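샌드위치 포장대에 로봇이 들어온 뒤로 달라진 것들

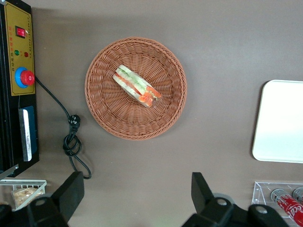
11월 초부터 우리 매장 뒤쪽 작업대에서 로봇 팔이 같이 일하고 있다. 매장은 Stirolthorpe 건물 1층에 있는 간편식 코너이고, 나는 여기서 4년째 오전 조로 일한다. 회사에서 들여온 시스템 이름은 Kodine이다. 설치와 교육은 Gaber라는 업체에서 나와서 했다. 한 달 가까이 같이 일해 보니 주변에서 묻는 사람이 많아 한 번 정리해 둔다.

로봇이 하는 일은 간단하다. 비닐로 포장된 샌드위치를 바구니에서 집어 트레이로 옮기고, 주문에 맞춰 캔 음료나 과자를 같이 담는다. 빵을 자르고 속을 채우는 일은 여전히 사람이 한다. 포장도 사람이 한다. 속재료가 두껍게 들어간 날은 샌드위치 모양이 제각각이라 기계에 맡기기 어렵다고 들었다.

첫 주에는 일이 줄기는커녕 늘었다. 바구니를 두는 자리가 조금만 달라져도 로봇이 멈췄고, 그때마다 누가 가서 다시 맞춰 줘야 했다. 결국 작업대에 물건 놓는 자리를 정했다. 예전에는 바쁘면 아무 데나 밀어 놓고 했는데 이제는 그럴 수 없다. 답답하다는 사람도 있고, 오히려 찾기 편해졌다는 사람도 있다. 나는 후자에 가깝다.

지난주 기록을 보니 우리 매장에서 나간 세트가 1,955개였다. 그 전주는 2,059개였으니 숫자만 보면 줄었다. 단체 주문 하나가 빠진 탓이라 로봇과는 상관이 없다. 그런데 본사 회의에서는 이 숫자가 그대로 올라갔고, 점장이 설명하느라 애를 먹었다고 한다. 기계가 들어오면 이런 숫자를 보는 눈이 많아진다. 전에는 주간 판매량을 우리한테 묻는 사람이 없었다.

로봇이 멈춘 횟수도 기록에 남는다. 첫 주에 271번이었다. 비닐이 미끄러진 경우가 제일 많았고, 그다음이 바구니 위치 문제였다. 지난주에는 60번까지 내려왔다. 그 사이에 Gaber 쪽에서 설정을 두 번 바꿨고, 우리도 샌드위치를 겹쳐 쌓지 않게 됐다. 어느 쪽 효과가 더 컸는지는 모르겠다.

사람 쪽 변화를 적자면, 오전 조가 네 명에서 세 명이 됐다. 나간 사람은 없고 한 명이 Dredmont 지점으로 옮겼다. 본인이 원한 이동이었지만 빈자리를 새로 뽑지 않은 것은 사실이다. 남은 세 명이 돌아가면서 로봇을 본다. 본다는 게 옆에 서 있는 건 아니고, 자기 일을 하다가 멈춤 알림이 울리면 가서 확인하는 식이다. 빵을 썰다가 장갑을 벗고 갔다가 다시 새 장갑을 끼는 일이 하루에도 여러 번이다. 이 시간은 어디에도 잡히지 않아서 지난 면담 때 이야기했고, 다음 달부터 조마다 담당 시간을 따로 두기로 했다.

손목은 확실히 덜 아프다. 예전에는 토요일 근무가 끝나면 저녁에 젓가락질이 불편할 정도였다. 옮겨 담는 동작이 얼마나 많았는지 그때는 잘 몰랐다. 대신 알림 소리에 예민해졌다. 집에서 전자레인지가 울려도 몸이 먼저 움직인다.

시급은 그대로다. 로봇 다루는 교육을 네 시간 받았고 수료증도 나왔지만 수당은 없다. 이 부분은 같이 일하는 사람들 모두 아쉬워한다. 새로 배운 일이 있고 책임도 생겼으니 조금이라도 반영이 됐으면 한다. 점장은 내년 계약 때 이야기해 보겠다고 했다.

다음 주부터는 오후 조도 같은 방식으로 바뀐다. 오후에는 손님이 몰리는 시간이 짧고 주문이 제각각이라 우리와는 또 다를 것 같다. 자리 배치표는 오전 조가 쓰던 것을 그대로 넘겨주기로 했다.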